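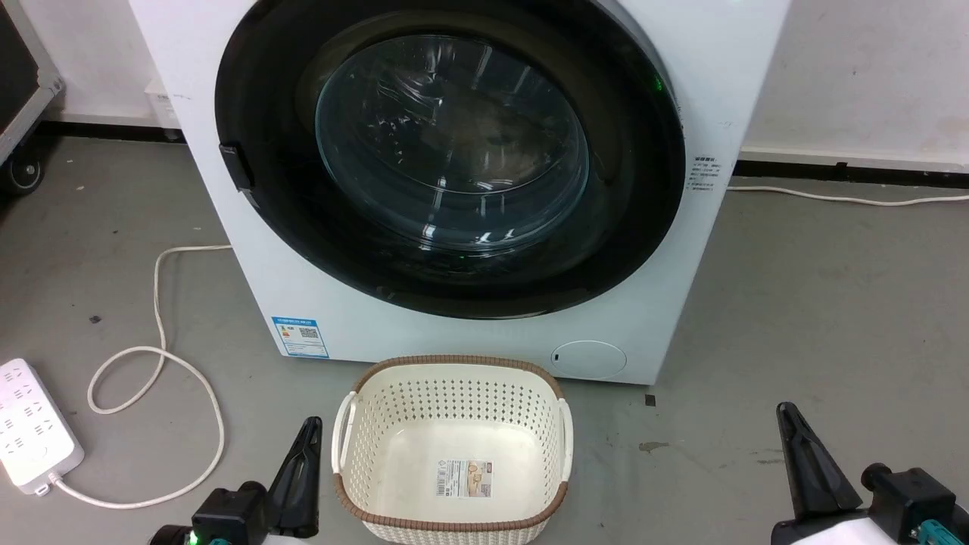
**Ticket 168: Washer at Clorkmont laundry room stops before the spin**
Opened by: Lertchai Sriwong
Handled by: Helmut Pfeiffer, Pleltari building services
Status: closed, with one follow-up

### Lertchai, 8:40 a.m.

Good morning Helmut, and sorry to land on your desk first thing. The front-loader in the ground floor room is giving us grief again. It fills fine, it turns back and forth the way it should, and then with 11 minutes showing it just sits there and thinks. The last three loads came out dripping. I had to wring out bath towels by hand over the sink yesterday, and my wrists are still complaining about it!

I've turned it off and on, I've tried the quick program and the cottons program, and I've tried a half load in case I was being greedy. Same thing every time. It also walks a little when it gets going, maybe an inch toward the door, and I've been shoving it back with my hip.

The door opens and shuts normally, for what that's worth. I'd love to have it going again before the Sitthichai family comes back, as they do a mountain of sheets.

### Helmut, 9:15 a.m.

Good morning Lertchai, no need to be sorry at all. What you describe sounds to me like a machine that can't get rid of its water, and most washers won't spin until they have. Could you try these in order and write down what happens? Take your time with it.

1. Switch the machine off and pull the plug out of the power strip. While you're down there, have a look at the plug and the socket for any browning.
2. Put a shallow tray and an old towel under the round white cover at the bottom right of the front. There will be water behind it, probably more than you think.
3. Open the cover and loosen the filter slowly, a quarter turn at a time. Let it run, tighten, empty the tray, and go again.
4. Take the filter all the way out and rinse it under the tap. Feel inside the hole with a finger for coins, hair ties and so on.
5. Go round the fold of the black rubber door ring with a cloth. Socks love it in there.
6. Put it all back, then run rinse and spin with nothing in the drum.

Please move the laundry basket out of the way before you start. I once filled somebody's clean pillowcases with filter water and I still think about it.

### Lertchai, 11:20 a.m.

Well, that was an education. The plug and socket both look clean. I went through the tray six or seven times before the water slowed down, and it smelled like a pond. In the filter I found a bra wire, a wad of gray fluff the size of a plum, a guitar pick, and half of a paper label, which I think came off a Velska blanket. Rubber ring: one child's sock and a lot of sand.

Rinse and spin with an empty drum went all the way to the end. I stood and watched it like it was television. Then I did a load of towels, and they came out properly spun. The walking is still there, though. Less than before, but it did shuffle forward on the last fast bit.

### Helmut, 11:50 a.m.

That's lovely news about the draining, and quite a collection! Keep the guitar pick somewhere visible, someone will be missing it.

For the walking: with the machine off, press down on each front corner of the top, then on opposite corners. If it rocks, one of the feet is too short. Turn the foot out by hand until the rocking stops and then snug the lock nut up against the cabinet. Concrete floors are rarely as flat as they look, so go by the rocking and not by the eye.

Could you also tidy the cord while you're at it? I'd like the slack gathered up along the wall with the strip beside it, well clear of the filter cover. Water on the floor and a power strip on the floor are not friends. Better still would be plugging the washer straight into a wall outlet, and I'll come and see what's possible there.

### Lertchai, 2:05 p.m.

It was the front left foot, nearly a full turn short. No rocking now. Two more loads done, and it stayed exactly where I put it. The cord is up against the wall and the strip is off to the side, up on a little shelf I had spare. I wiped the floor too, and the sock is on the notice board.

### Closing note, Helmut

Cause: blocked drain filter, plus one foot out of level. No parts used. Filter to be cleaned monthly, next in September, and Lertchai has kindly said she'll do it. Follow-up on me: check the outlet situation for the washer and report back on this ticket number.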